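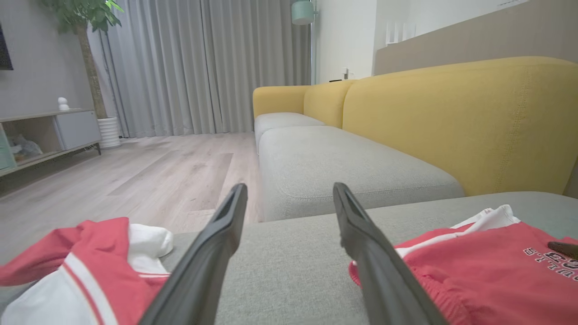 3.2 Seleção das imagens orbitais e critérios de contagem

A área de estudo compreende as planícies informalmente designadas Hellis e Greltus, situadas nas latitudes médias do hemisfério norte de Marte e separadas por uma escarpa de orientação nordeste-sudoeste. Foram consideradas apenas imagens obtidas com ângulo de incidência solar suficiente para evidenciar as bordas das crateras. Cenas com nebulosidade ou poeira em suspensão foram excluídas na etapa inicial, mesmo quando representavam a única cobertura disponível de um setor.

O levantamento adotou diâmetro mínimo de 200 m. Abaixo desse limite, a erosão eólica e o preenchimento por sedimentos finos comprometem a identificação das bordas, conforme discutido por Ambrosio e Majumder em trabalho anterior sobre a mesma região. As crateras secundárias, reconhecidas por sua disposição em cadeias ou agrupamentos e pelo contorno irregular, foram mapeadas em camada própria e retiradas do cálculo das idades. O catálogo final reúne 1.614 crateras primárias.

A marcação foi realizada de forma independente por Rommel Ambrosio e Kamrul Majumder. As divergências de classificação foram reexaminadas em conjunto, com consulta ao modelo digital de terreno, e os casos sem consenso permaneceram no catálogo com indicação de incerteza. 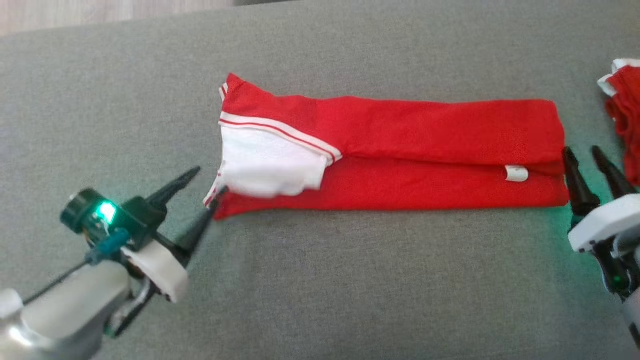 3.3 Unidades geomorfológicas e ajuste das isócronas

O mapeamento distinguiu quatro unidades, definidas pela textura superficial, pelo albedo relativo e pelas relações de contato. A unidade Hartley corresponde ao terreno de cristas baixas na porção leste de Hellis. A unidade Drurstead recobre parcialmente a anterior e apresenta superfície lisa, com margens lobadas compatíveis com derrames de baixa viscosidade. As duas restantes, de menor extensão, ocupam a base da escarpa e foram interpretadas como depósitos de encosta.
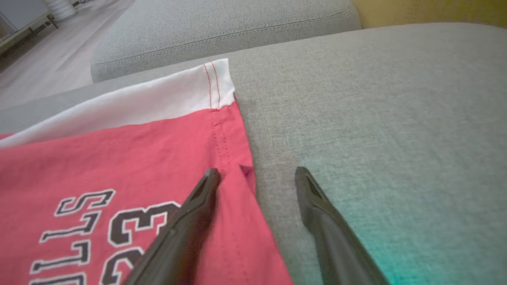 Figura 3. Peça vermelha com faixa branca sobre assento estofado cinza-claro.

Para cada unidade, as distribuições cumulativas de tamanho e frequência foram ajustadas no intervalo de diâmetros superior a 500 m, no qual não se observa a inflexão associada à perda das crateras menores. Na unidade Drurstead, a curva apresenta dois segmentos distintos, o que sugere um episódio de recobrimento posterior à formação da superfície original. As idades dos depósitos de encosta devem ser tomadas como limites inferiores, em razão da área reduzida e da declividade do terreno, que favorece a degradação das bordas. As incertezas formais do ajuste não incorporam a calibração da função de produção, tratada na seção 5.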